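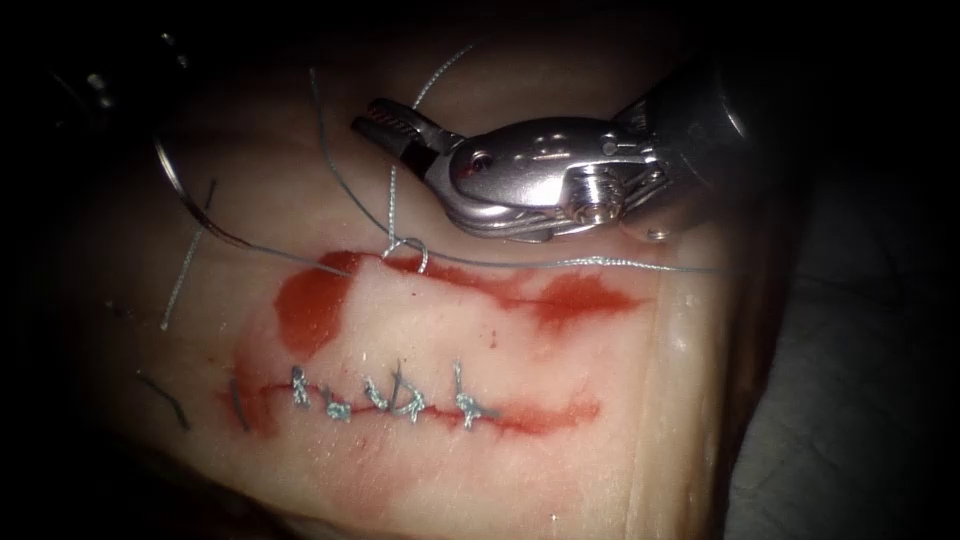

Notebook / Suture Practice Bench

Jan 8, 2021

Purpose of this entry: to record the condition of the practice pad now in use, the handling of thread on it, and the changes to bench procedure agreed since November. Colleagues taking over the bench should read this together with the pad log kept in the Kermani binder.

Pad. Pale synthetic pad, Plullari stock, number 227 in the log. Two horizontal incisions are in use, one above the other. The lower one has been closed with five interrupted knots in gray-blue thread. The upper one is the current work. The closed row is to be left in place until the pad is retired, as it serves as the spacing reference for the upper incision. Please do not trim or remove any knot from it.

The second knot in the lower row sits slightly lower than the first. This has been entered in the log as a difference in placement. The first knot, at the left, has kept a small tail pointing upward. The tail is short and does not reach the upper incision, so it has been left alone.

Simulated blood. The red is heavier on the left portion of the upper incision than is wanted. It has spread downward into a rounded blotch, and there is a second smear on the right portion that thins out in patches. The cut line can still be followed between the two, but the left end is harder to read than it should be when choosing an entry point. The Emotico fluid runs more freely than the batch used in November. For the next pad, apply it with the narrow dropper, along the cut only, and allow nine minutes before the first stitch. The lower incision also carries a band of red, from the left side to right of center. It will not be cleaned, as wiping pulls at the knots.

Thread. The long strand lies across the pad just above the upper incision, with a small loop resting on the surface near the middle of the wound. Loops of this kind are the point to watch. If the strand is drawn to the right before the loop has been cleared, it closes on itself away from the wound and the stitch must be cut out. The agreed practice is to lift the loop first, confirm that the needle end is free, and then draw the length through. The needle is to be parked on the left side of the pad while this is done, with enough slack in the thread that it does not shift.

Standard length for a working thread is now 70 cm. The earlier, longer cut was convenient for a full row but left too much thread lying over the pad, and several of the November entries record tangles. Thread should be cut at the bench and not in advance, as the pre-cut lengths hold a curl from the packet.

Grasper jaws. Keep the ridged surfaces clean. Fluid dries in the ridges and the thread then sticks on release, which disturbs a loop that has already been laid correctly. Wipe with a damp lint-free cloth between incisions - never while a strand is being held. The wrist housing is to be wiped at the same time, with attention to the hole and the pivot pin, where red collects.

Spacing. The upper row should follow the lower in the number of knots and, as nearly as possible, in the distance between them. Work proceeds from left to right. Where the fluid hides the cut at the left end, take the position from the first knot of the lower row and move straight up.

Stock. The supply cupboard was checked against the Brodine order sheet, reference 1778. Gray-blue thread is sufficient for up to nine further pads. Curved needles are sufficient for the present. The narrow droppers are low and have been added to the next order. Used needles go in the sharps container on the shelf and are to be signed out of the log on the same day.

Open points.

Whether the two incisions should be cut farther apart on future pads. The blotch spreading down from the upper cut suggests that they should, but a wider gap makes the lower row less useful as a guide. To be tried on the next pad with the upper cut only moved.

Whether tails should be trimmed to a fixed length. No rule at present. The log gives three different lengths, and the evaluation sheet does not mention tails at all.

Pad 227 remains on the bench. Cover it when the lamp is off.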